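Hand-guided demonstration (robotics)

Hand-guided demonstration is a group of methods for programming a robot in which a person performs a task, or moves the robot through it, while sensors record the motion. The recording is used either to replay the movement directly or to train a control policy that reproduces the task under changed conditions. It belongs to the wider field of learning from demonstration, also called programming by demonstration or imitation learning.

Methods

Three forms are in common use.

Kinesthetic teaching. The operator holds the robot arm and pushes it through the motion while the joints are in a low-resistance mode. Joint angles are read from the arm's own encoders, so the record needs no conversion. The operator's hands and body often enter the camera view, and moving two arms at once is difficult for one person.

Teleoperation. The operator controls the robot from a distance, with a joystick, a tracked hand controller or a smaller leader arm whose joints match those of the robot. The record contains both the command sent and the motion that followed. Delay and the lack of touch feedback make fine work slow, particularly with thin or soft materials.

Hand-held grippers. The operator carries a gripper tool with a camera mounted on it and works without a robot present. The path of the tool is recovered later from the video, from motion sensors or from an outside tracking system. A matching gripper is then fitted to the robot so that the view and the finger shape are the same in training and in use. Tools may be used singly or in pairs.

Recorded data

A demonstration is stored as an episode, with a start, an end and a task label. Typical contents are camera images, the position and orientation of each gripper, and the width of the finger opening. Force readings are included where the hardware provides them. All streams must share one clock. At a sampling rate of 100 Hz, an offset of 3 samples between the image and the finger opening amounts to 30 milliseconds, which can place the closing of the jaws before the fingers have reached the object.

The Nimudel episode format, used in the Skomer garment set, keeps the left and right tools as separate tracks and joins them at playback. The Otevby format stores both in a single table and repeats image references where the rates differ. Conversion between the two is lossless apart from operator notes.

Soft materials

Cloth is a frequent subject of hand-guided work. Its shape cannot be described by one position and angle, and a written rule for where to grip tends to fail when the folds change. Knitted goods add further difficulty: ribbing stretches under load, loose threads can catch on fingertips, and a pinch may take up one layer or several. Operators are usually told to grip a raised fold and to pause briefly before lifting — the pause gives a clear marker when episodes are cut into steps.

Printed or shiny surroundings are sometimes kept in garment recordings to vary the background. Translucent sheeting can hamper camera-based tracking, as reflections shift with the viewpoint.

Limitations

The quality of a learned policy depends on the consistency of its demonstrations. The Fuchs protocol calls for 100 accepted episodes per task from at least 2 operators, with failed grips kept in a separate group. Hand-held tools can also be moved in ways that a given arm cannot follow, either in reach or in speed, and such episodes must be filtered out before training.

See also: Imitation learning; Leader–follower arm; Parallel gripper; Teach pendant
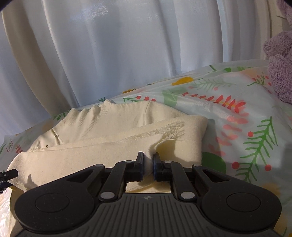 Two-fingered gripper closed on a fold of a cream knitted garment, seen from the tool's camera.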